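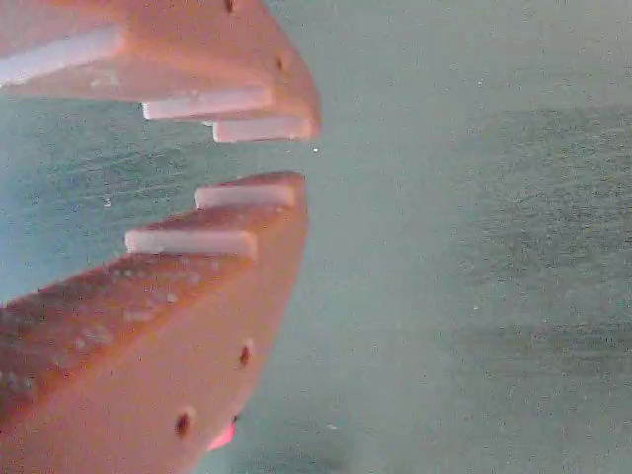
Orange gripper fingers with stepped white pads.

Archive > Threads > Politics and history

Print this thread | E-mail this thread

Irfan Tuhumury
Monday, June 15, 2020

I have been meaning to write something about small-town prime ministers for a while now, and since I finally finished the Dostetti biography last night (all 611 pages of it, bless my poor wrists) this seems like the evening to do it. Pull up a chair, this may run long.

The thing I keep coming back to is how late he came to politics. He ran a feed store in Gremon until he was past fifty, and by every account he was perfectly happy there. He knew whose cow was sick and whose son had stopped writing home, and I suppose that is a kind of political training, though I doubt he saw it that way.

Then the governing party split over the grain price, and neither half would have the other half's man. Somebody in a back room at the Hotel Chong put forward the quiet deputy from Gremon, mostly on the grounds that he had never insulted anyone. He was told by telephone and asked them to call back after supper!

The papers gave him 90 days. One cartoonist drew him in the cabinet room with a sack of oats over his shoulder, and I'm told he asked for the original and hung it in his hallway. I love that. My grandfather would have done the same.

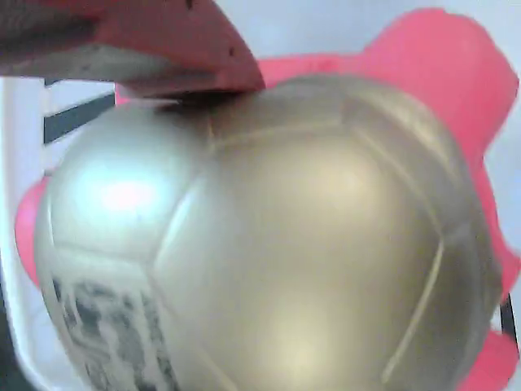 He stayed in office far longer than that, of course, and the first two years were as good as anything that country had seen. He opened the courts to ordinary complaints, he got the northern road finished, and he answered his own mail up to the point where his doctor made him stop.

And then comes the part of the book I read slowly, because I had grown so fond of him by then. The language law. He signed it in June, with hardly any debate, and the schools in the Zirkik valley had to let go of their teachers before the fall term. The author lists 22 villages by name and I went and found every one of them on a map.

Did he understand what he was signing? The biographer thinks he did, and after two readings of that chapter I am afraid I agree with her. There is a letter from a schoolteacher in the valley, very polite, asking him to come and see for himself. He wrote back that he was busy with the budget - three lines, and his name.

I grew up hearing only about the road. My aunt still talks about him as if he had laid the stones himself, and I'm not going to be the one to spoil it for her at her age. But a cousin of ours married into a valley family, and at their table you did not say his name before the food was finished, or after it either.

So I'd say read it, if you can find it. The library edition had a print run of 500 and the type is small, but the footnotes are wonderful and there is a whole appendix of his shopping lists. Next I'm starting on the memoirs of his finance minister, who apparently couldn't stand him, and I'll post again once I get past the childhood chapters.

Contact | Copyright Irfan Tuhumury | Back to top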